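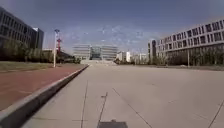 Search the archive Go Advanced search

[teach-by-driving] Re: Joystick runs for path following, how many?
26 April 2026, by Vesela Ristić

Hi Laurier, hi all,

Laurier Cloutier wrote:
> We're starting to drive our rover by remote control so it can learn to
> cross a big paved square on its own. I've got 32 runs so far and it
> still wanders off towards the kerb. Do I just need more of them, or am
> I driving it badly? Everyone here says my runs look lovely and straight.

Lovely and straight may well be your trouble! We had exactly the same thing with Zarier last July. Haris drove every run and he is a beautiful driver, so the rover never once saw what to do when it was pointing the wrong way. As soon as it drifted a little it had nothing to copy, and off it went.

What got us going was driving badly on purpose. Stop recording, steer it off at an angle towards the kerb, start recording again, then bring it gently back to your line. Do it from both sides and at different distances (and please keep the steering off part out of the training set, we left it in the first time and it learned to swerve, which was very funny for one afternoon). We ended up with 122 runs, and the recoveries helped far more than the long straight ones did.

Two other things on open concrete. Joints and cracks are very tempting for it to follow, so don't drive along the same seam every time. And go out at different hours if you can, so the kerb is in shadow in some runs and sunny in others.

Abundio has a small script that trims the dead time before you touch the stick. I'll ask him to post it. Do tell us how you get on, I'd love to see a full crossing!

Vesela

Reply to list | Previous in thread | Next in thread
Contact the list owner: Teodora Karagiannis | © Priltimbridge Rover Group | Back to top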